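Writing Case, Hinged, White Plastic

Sternavness Learning Resources
Equipment for teaching rooms > Writing and marking > Cases and trays

Catalogue section: Small desk equipment
Issued as: single case or class set
Available to: teaching departments, examinations office, study centres
Stock location: Suksawat Building, lower store

Overview

The hinged writing case is the standard personal case issued for use in the Sternavness teaching rooms. It holds the small items that a student or member of staff needs at the table during a session, and it can be closed and carried between rooms with its contents in place. It replaces the open trays that were issued until last January, which are no longer available from the store.

The case opens into two halves joined along a hinge. The lid is shallow and is normally left empty. The base is deeper and takes the writing materials. Both halves lie side by side on the table when the case is fully open, so that the contents can be reached from above without lifting anything out of the way.
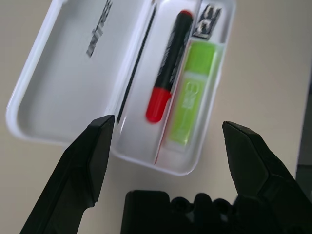

Hinged writing case, open, with a marker in the base.

The white finish has been chosen for the whole series. Departments have asked from time to time whether other colours can be supplied. At present they cannot, although requests may be noted on the order form and will be considered when the range is next reviewed.

Contents

Cases are issued empty unless a filled case is requested. The contents of a filled case are agreed with each department at the start of the year and may differ between courses. A marker is included in most filled cases, together with smaller stationery suited to the course. Departments that wish to supply their own contents should order empty cases and draw the remaining items from the general stationery list.

Markers should be placed lengthways in the base with the cap firmly on. Small flat items should be laid beside the marker and should not be stacked on top of it, as the lid will not close properly over a raised stack. Loose leads, drawing pins and staples should be kept in a separate closed container. Scissors and knives must not be stored in the writing case at any time and are covered by the separate page on cutting tools.

Use at the table

The case is intended for a level table with enough free space for both halves when opened. In rooms fitted with the Tistano table, which has a plain top with no groove or raised edge, a case may be used in any position within reach. In rooms with sloping desks the case should be kept on the side shelf and items taken from it as required.

Users are asked to observe the following points.

Place the case flat before opening it.

Open the lid fully and let it rest on the table. A lid left half open may fall shut and puts strain on the hinge.

Keep drinks away from the case and from any paper beside it.

Return each item to the base when it is no longer in use, and check that marker caps have been replaced.

Close the case before moving it. An open case should not be lifted by the lid.

Table tops are to be left clear of marks at the end of each session. Marker ink should be wiped away promptly with a damp cloth, and a mild washing liquid may be used where water alone is not enough. Scouring powder and rough pads are not permitted on any table in the building, since they dull the surface and make later marks harder to remove.
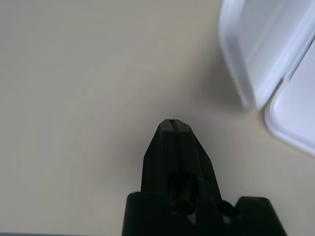

If a mark remains after two attempts at cleaning, the room number and the position of the table should be reported to the lower store. Staff should not try stronger products. A member of the maintenance team will attend, usually before the next morning, and the table may be used in the meantime.

Cleaning the case

Empty the case before cleaning. Wipe the lid and base with a soft damp cloth, paying attention to the corners and to the line of the hinge, where dust tends to collect. Dry the case with a second cloth and leave it open until no moisture remains. Cases should not be placed in a dishwasher, soaked, or dried on a radiator.

Adhesive labels may be fixed to the outside of the base. Please do not write directly on the plastic or cover any lettering already on the case. Labels should be removed before a case is returned at the end of the loan.

Numbers and storage

The lower store holds 150 cases for general issue. A class set consists of 30 cases in a lidded crate, and each crate carries a contents card which must be signed when the set is collected and again when it is brought back. Smaller groups may take a part set, but the crate must still be returned with the card.

Examination rooms are supplied separately. Cases for examinations are checked before issue and may contain only the items listed in the instructions for the paper concerned. Requests should reach the store at least two weeks before the first paper.

Crates may be stored on open shelving at any height below the shoulder. They should be kept away from direct heat and should not be used as a step or a seat. 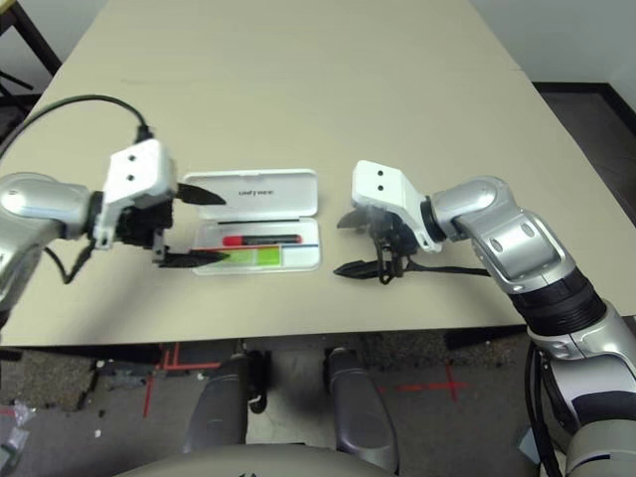

Ordering

Orders from departments are placed on the small equipment form, available at the store counter and from each department office. Please state the number of cases, whether they are to be empty or filled, the room in which they will be used and the date of return. Forms without a room number will be sent back.

Orders for single cases are normally met on the same day. Class sets should be ordered three working days ahead. Collection is from the counter between 9 am and 4 pm, and a trolley can be borrowed for sets going to the upper floors.

Loss and damage

A case with a cracked base or broken hinge should be withdrawn from use and handed in at the counter. No charge is made for ordinary wear. Where a case is lost, the department will be charged the current replacement price given on the form.

Related items

Lidded crate for class sets
Table, Tistano, plain top
Branamine cleaning cloths, pack of 27
General stationery list
Cutting tools: issue and storage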